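Assunto: Re: [fiscal-local] Receita per capita e população de referência

Em dezembro, Kelly Birkett escreveu:
> Refiz o quadro da derrama e do imposto predial por habitante.
> Em Zerno obtenho 326 euros, mas o boletim anterior trazia um
> valor inferior. Usei a população residente no fim do ano. Alguém
> sabe que denominador foi usado antes?
> Kelly

Kelly,

O boletim anterior usava a população média do ano, calculada a partir das estimativas no início e no fim do período. Em municípios estáveis a diferença é desprezável. Em Zerno e Firkum não é, dado que ambos perderam residentes.

Há um segundo efeito. A receita de Zerno inclui liquidações adicionais de exercícios anteriores, uns 15 euros por habitante. No quadro antigo estavam numa linha à parte; no teu entram no total. Sugiro repor a separação e indicar em nota o ano a que cada liquidação respeita. 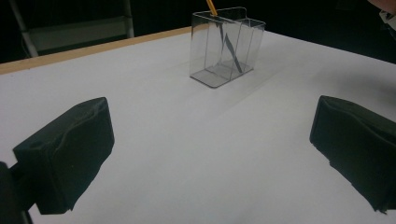

Quanto a Firkum, a taxa de cobrança no prazo voluntário foi de 60 por cento. O restante passou a cobrança coerciva e só deve contar quando entrar em caixa, visto que o quadro está em base de caixa e não de acréscimo.

O Ieuan Hughes tem a série com a população média já calculada. Se mantiveres o denominador atual, convém recalcular também os anos anteriores, ou a série fica com quebra.

Cumprimentos,
Jurić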